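**Progress report to the Rahman Fund: handling rules for home recordings**
Prepared by Mahtab Nazari, Rivus project, Dusgate office

You asked for fewer adjectives this time and a straight account of where the rulebook stands. It stands at draft 5. Draft 4 was longer, and the people who had to use it let us know.

The purpose hasn't changed. Operators take hand-held grippers into ordinary homes and record everyday chores, so that a robot may one day do them with less breakage than the rest of us. The grant pays for the rules they work under: what has to be agreed with the household, what counts as a usable recording, and when to stop.

**Consent and privacy**

The household form is down to one page. It lists the rooms we may record in and says in plain words that whatever is on the counter will be in the recording. We considered asking people to clear their kitchens first. The Cundmont team pointed out that a robot trained only in cleared kitchens will be very good at working for people who don't live in them, and the idea was dropped.
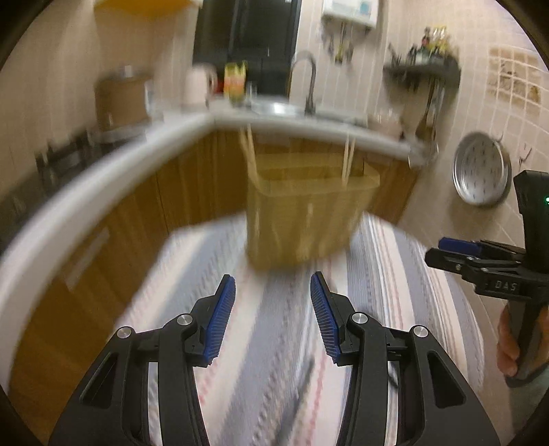
Rule 6 now covers motion. Operators may turn or step as quickly as the chore calls for, but they have to slow down before the jaws close on anything. Reviewers will accept blur on the approach. They won't accept it at the moment of contact, and they have become rather stern on the point.

We have nearly 800 recordings through review under the new wording. The pass rate is 90 percent. I would like to credit the rules, though the operators have also had a good deal of practice by now, and I can't separate the two for you.

**Grip and handling**

Three changes since the last report:

- Pick up long utensils by the handle unless the task card says otherwise.
- Hold the item still briefly after closing the jaws, before any move.
- When two people are working, agree out loud who goes first. This was added after a debate over a ladle that I won't put in writing.
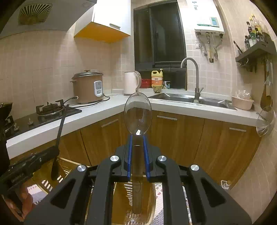 The section on floors is still open. Draft 4 banned working at floor level altogether, on grounds of hygiene and knees. Operators objected that people put things on the floor all day long, and they were right. The current wording allows it, provided anything used for eating is washed before it goes back to the household. Cundmont wants the washing logged. Dusgate feels that a log of washed spoons is how projects die. I expect to settle this by December.

**Spending**

On budget, apart from printing, where five drafts have left their mark. Draft 6 will go out as a file.

**What we need from you**

A yes or no on the one-page form, and the name of whoever at the Fund will sign the final version.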